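I have been meaning to write about moving my mother's sourdough starter to Bresten, and now that it's November and the kitchen is cold again I finally have a reason to sit down and do it. She kept that jar going for 17 years (it smelled like apples on a good day), and when she gave me half I was more than a little nervous, I can tell you!
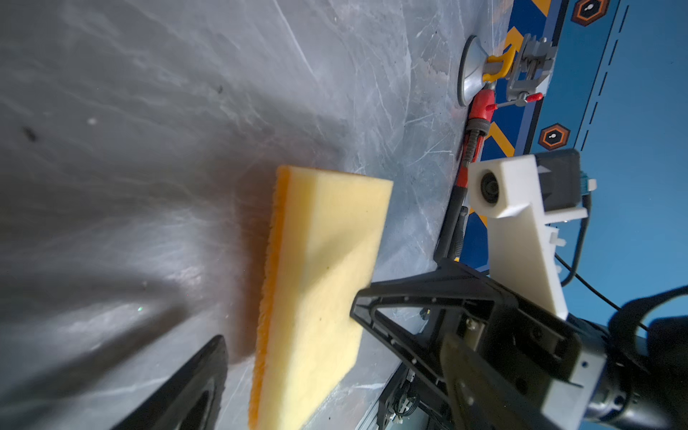 Yellow sponge, orange scrubbing side.

The first loaves were flat as pancakes. My neighbor Zulmira Sequeira told me to use 500 grams of flour, go easy on the water and leave the dough alone overnight — and she was right, bless her.
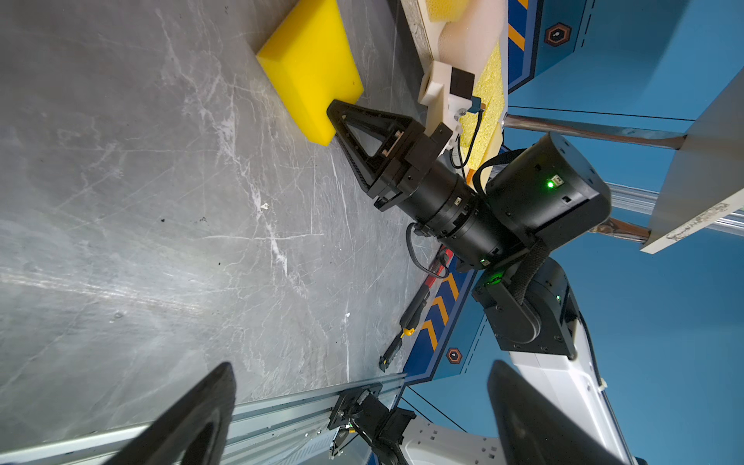
Patience is the part I still struggle with, and I'll be poking at the dough long before breakfast if you let me. Zulmira says to wait until it jiggles and springs back slowly under a finger. If yours sits there as square and solid as that yellow foam block, give it another hour or two. Mine went in at noon last Sunday, and we ate the heel with butter standing up.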